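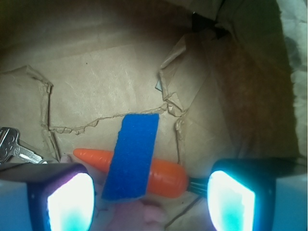 *Blue sponge, toy carrot.*

**Ticket: dishwasher leaves grit on everything, drains slow**
Machine: Moker, the 80 series, came with the house
Status: open, sort of

Hi again! Same person as before, same dishwasher. I'm putting everything in one place this time so you don't have to dig through my old messages (sorry about those, I was typing in the middle of cleaning up a puddle).

The problem: glasses come out of the top rack with a sandy film, and there's an inch of gray water in the bottom when the cycle ends. Plates on the lower rack are mostly fine. Started in December, right after we moved from the apartment to the place in Cundton, where the water is a lot harder than what we were used to.

**What I've tried**

- Pulled the filter and scrubbed it. Gross, but not blocked. No change.
- Switched from pods to powder. Film got a little better, puddle stayed the same.
- Ran it empty on the hottest setting with a cup of vinegar. Kitchen smelled like pickles till bedtime.
- Took the top spray arm off and poked the holes out with a toothpick. Got a bunch of white crumbs out of there! Glasses looked great for two loads and then it went right back.
- Checked the drain hose. It was lying flat on the floor behind the machine -- your manual says it should loop up under the counter, so I strapped it up there with a zip tie. Water level dropped to maybe a quarter inch. Progress!

**Error codes**

It threw E73 once, mid-cycle, and beeped until I turned it off at the wall. The booklet goes from E70 straight to E75, so what is 73? The Ernitz repair forum has one post about it and the guy never came back to say how he fixed it. I hate when people do that.

**Parts**

Cifuentes Appliance quoted me $133 for a drain pump, or $200 with somebody coming out to put it in. I'd rather not buy a pump if this is a salt thing. Speaking of which, the salt light has never come on, not once, and when I unscrewed the cap the tank was full of plain water with no salt that I could feel. Is the light supposed to work when the hardness is set to zero? Mine was on zero. I've bumped it up to four and filled the tank with salt.

**Update, 9:40 pm**

First load with salt in it. Glasses are clearer, I think? Still that bit of water in the bottom. No E73. I'm going to run the same load settings again in the morning and will add to this ticket -- but please do tell me what that code is either way.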